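**Cuaderno de taller, domingo 5 de enero**

Sigo con la evaluación del kit de dos brazos de Plilier. Vengo en domingo porque el taller está tranquilo, la calefacción es toda para mí y entre semana no hay manera de encadenar dos horas seguidas sin que suene el teléfono. Amândio me dejó el termo lleno y una nota pegada al armario («no toques los límites de par hasta que hablemos»), así que los límites de par se quedan como estaban. Amândio, lo juro.

Para quien lea esto sin haber seguido las entradas anteriores: Plilier nos cede el kit hasta que decidamos si lo compramos o lo devolvemos. Viene con los dos brazos, las pinzas, una cámara de muñeca por brazo, el software de teleoperación (que ellos llaman Tresora) y un paquete de soporte que se paga aparte y del que hablaré más abajo, porque tiene miga. Benedita quiere el informe antes de pedir presupuesto a nadie más, y me parece muy razonable.

## Montaje y primeras impresiones

El montaje lo hicimos Cristóvão y yo, y debo decir que el manual está mejor de lo que esperaba. Los dibujos se entienden, los tornillos vienen en bolsitas separadas y marcadas por paso, y sólo nos equivocamos una vez (la placa base del brazo izquierdo, que admite dos orientaciones y no avisa; apuntarlo para el informe). El conector de la pinza entra con un clic muy agradable. El de alimentación, en cambio, queda muy arrimado al canto de la mesa y hay que meter la mano de lado, con bastante fe.

Tresora se instaló a la segunda. A la primera se quejó de una licencia que sí teníamos; la borré, la volví a copiar y arrancó sin más explicaciones. Me habría gustado un mensaje de error un poco más cariñoso. La calibración guiada, eso sí, es una delicia: te lleva de la mano, te dice hasta dónde mover cada articulación y al final te enseña el error residual. Repetí el proceso al cambiar el soporte de la cámara derecha y no tuve que abrir el manual.

## Latencia y registro

Dejé correr una sesión larga con el registro activado y guardó 1.328 movimientos sin perder ninguno, según su propio contador. Lo crucé con nuestro script y coincide. La latencia media entre el mando y el brazo me sale en 44 milisegundos por cable, y con eso se trabaja bien; uno se acostumbra enseguida y deja de pensar en ello. Por wifi no lo he medido en condiciones y no quiero escribir un número que luego alguien copie en una diapositiva.

Lo que no me gusta es el formato de exportación. Tresora guarda los vídeos de muñeca por un lado y las posiciones por otro, con marcas de tiempo que no empiezan en el mismo instante. Lourenço ya está escribiendo un conversor, pero es trabajo que debería venir hecho. Se lo comenté a Jericho Villanueva, nuestro contacto en Plilier, y me contestó con mucha amabilidad que lo tienen previsto para julio. Lo dejo anotado con lápiz.

## Prueba con las cestas

Era la prueba que más ganas tenía de hacer, porque se parece a lo que nos piden los clientes: coger cestas de plástico y moverlas entre el banco y la balda del fondo. Las cestas ranuradas son un objeto bastante traicionero para una pinza, con bordes finos y paredes que ceden un poco, y quería ver cómo se portaban esos dedos tan anchos que trae el kit.

Lista de lo trabajado, en el orden en que lo hice:

1. Agarre por el borde con el brazo derecho. Conviene bajar la velocidad de cierre al 73 % del valor de fábrica. Al 100 % la pinza llega con demasiada alegría y la pared se dobla antes de que el operador reaccione.

2. Los dos brazos a la vez sobre el banco. La cámara de la muñeca derecha da un encuadre muy útil, con los dos dedos negros siempre a la vista y la cesta azul entre ellos. El otro brazo sale muy movido en cuanto se desplaza con ganas; las cestas de la balda, la azul, la amarilla y la negra, se distinguen bien por el color. Para el informe: preguntar si se puede acortar la exposición desde Tresora o si hay que tocar la cámara a mano. 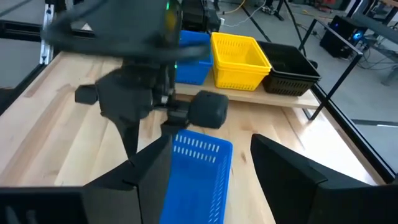 3. Cambio de operador a media tarea. Cristóvão lo probó el viernes y lo pasé hoy a limpio: el botón de pausa congela los brazos donde estén y el segundo operador tiene que acercar su mando a la misma postura antes de recuperar el control. Un pelín lento, pero me da tranquilidad y no lo cambiaría.

4. Parada de emergencia con la pinza cerrada. Mantiene el agarre. Falta repetirla con carga dentro de la cesta, y para eso quiero a Amândio delante.

## El paquete de soporte

La miga que prometía. El paquete básico incluye repuestos de los dedos y respuesta por correo; el superior añade visita y calibración anual. Benedita ha pedido por escrito qué se considera desgaste, porque en el contrato la frase da tres vueltas sobre sí misma y acaba donde empezó. Yo me quedaría con el básico y compraría aparte un juego de dedos más estrechos, si es que los venden sueltos.

## Pendiente

- Medir latencia por wifi.
- Probar el conversor de Lourenço con la sesión larga.
- Escribir a Jericho: exposición de la cámara, dedos estrechos, aviso de orientación de la placa base en el manual.
- Devolver el termo a Amândio (lavado).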